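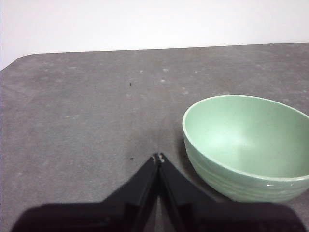
Nesting pitch is the number that decides whether a set of bowls fits on a shelf, and manufacturers almost never print it. The Brornberg box gives height, diameter and capacity. None of those will tell you how tall a stack is.

Pitch, as I use it, is the vertical distance from one rim to the next when two bowls are nested and at rest. I measure it with a steel ruler held against the outside of the stack. Total stack height is then the height of one bowl plus the pitch times the number of bowls added. For the set I have now, one bowl is 60 millimeters tall and each additional bowl adds 19. My old set was a wider, flatter shape with a thick foot, and it was much worse in this respect. The old bowls went to my sister.

The reason for going through this again is the cabinet. In the apartment I moved out of, the shelves were on pegs and could go anywhere. The kitchen in Watunville has an Isance wall unit with fixed shelves, and the lowest opening is the only one I can reach without standing on something. It has to hold bowls, small plates and the strainer.

What sets the pitch

Two bowls of the same shape can touch in one of two places. Either the foot of the upper bowl lands on the inside bottom of the lower one, or the outer wall of the upper bowl jams against the inner rim of the lower one before the foot gets there. The first case is stable and comes apart cleanly. The second is a wedge, and it is how bowls get stuck.

A quick test is to nest two bowls and turn the upper one. If it turns with a light, gritty drag from below, it is sitting on the foot. If it drags at the rim, or turns and then grabs, it is sitting on the wall. Do this before buying, if the store will let you. The one on Kļaviņa let me, after some discussion.

Mine sit on the foot, barely. With the bowls centered there is a small clearance between the wall and the rim all the way around. It is small enough that any offset uses it up on one side, so a bowl set down carelessly will lean.
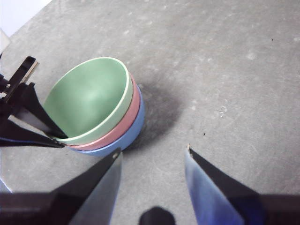 A lean of this kind does not matter much with three bowls. It adds up, though. Every bowl takes the angle of the one under it and can contribute a little of its own, and the stack grows sideways as well as upward. In a cabinet with a center stile, as mine has, sideways is the direction I can't spare. I used to fix this by pushing down on the top bowl, which is the wrong thing to do with a tight clearance, as it only seats the wedge harder. Lift, center, lower. It takes a second longer.

Ribs and glaze

The outside walls have shallow horizontal grooves. I assumed they were decoration and for the most part they are. They do have two effects on storage. First, they give the fingers something to hold when the top bowl has to come off with one hand. Second, they collect dishwater if the bowls go away too soon, and then the stack holds moisture between the walls for a long time. I measured nothing here. I just found a damp ring on the shelf liner twice in May and started leaving them on the rack overnight.

I asked Ilze Kazlauskienė about the unglazed foot, as she throws tableware and has opinions on it. Her answer was shorter than my question. A dry foot will scratch a satin glaze eventually, whatever the maker says, and the marks will be gray lines in the bottom of the bowl below. She rubs two feet together under water for a minute to knock off the sharp grains before the bowls ever get nested. I did this to all of mine. You can feel the difference with a thumb.

She also advised against felt pads or paper circles between bowls. They raise the pitch and they hold crumbs. I had been using paper circles and had not considered that they accounted for nearly 2 millimeters per layer.

Shelf or counter

The other option is not to stack at all. I kept the bowls in a row on the table for a couple of weeks to see whether I would mind. Access is obviously better. Each color gets used equally, where in a stack the top one does all the work and the bottom one comes out for guests. The cost is width: three rims side by side take up most of the space where I would otherwise put a cutting board, and open bowls with the mouths up collect dust and whatever falls off the bread.

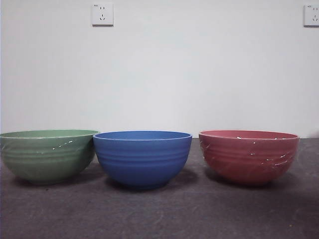 Final arrangement

One stack on the left side of the lowest opening, against the cabinet wall, so that there is a vertical reference to center against. Small plates to the right. Strainer on top of the plates, upside down. Clearance above the top rim is 17 millimeters, enough to get fingertips over the edge and lift, though the bowl has to tip forward slightly to clear the face frame on the way out.

I rotate the order when I put them away, clean bowl to the bottom. This is more handling than a stack strictly needs and I may stop. If a fourth bowl is ever added, the clearance is gone, and either the plates move up or the stack gets split in two. I would split it.

Still to do: replace the shelf liner. The current one is a ribbed type and the bottom bowl rocks on it. Flat cork would be better if I can find it in a sheet wide enough to avoid a seam.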